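Trukley Forum > Teleoperation > Plate task, two hands: how many demos?

cuesta_kid
Finally got the breakfast table going on the Deststead bench - plate, mug, bun, fruit - and I'm driving both arms by remote. The policy trained on my first 400 demos still dithers whenever both hands are near the plate. More demos, or am I teaching it badly?

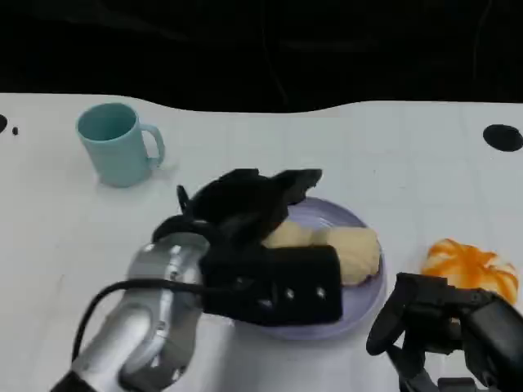 Left hand over the plate, right hand waiting by the fruit.

darkska
400 is plenty for this! I bet you pause a lot. Every time you stop to think, it learns to stop too. I tossed 16 slow ones from my set and the dithering got way better.

plumbline
Don't agree, sorry. Pauses are fine if they always come at the same spot. I'd look at the starting positions first - put the food on opposite sides of the plate, bring both hands in low, and hold that pose before you start recording.
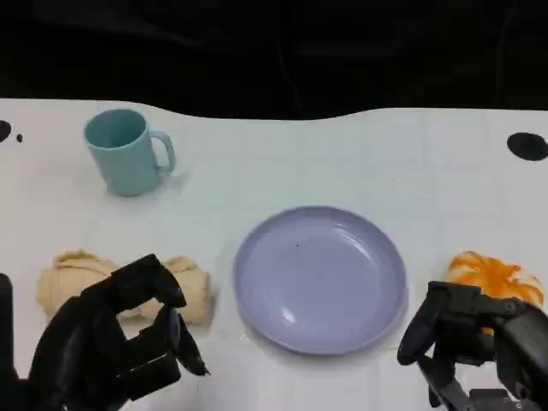 Then shift things a little every 20 demos and leave the mug alone. If you move everything at once you'll never know what helped.

darkska
Leave the mug alone and it'll learn that the mug lives there forever. Ask me how I know.

cuesta_kid
Ha, ok, I'll try both. Also, I pretty much ignore the wrist view while I drive. Mistake?

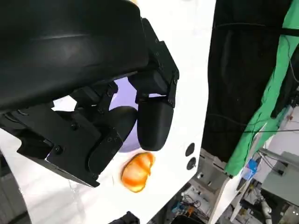
Wrist cam, fingertips right above the orange piece.

plumbline
Yes, use it! I glance at mine before every single grasp. Do 3 practice runs with it first, it feels weird.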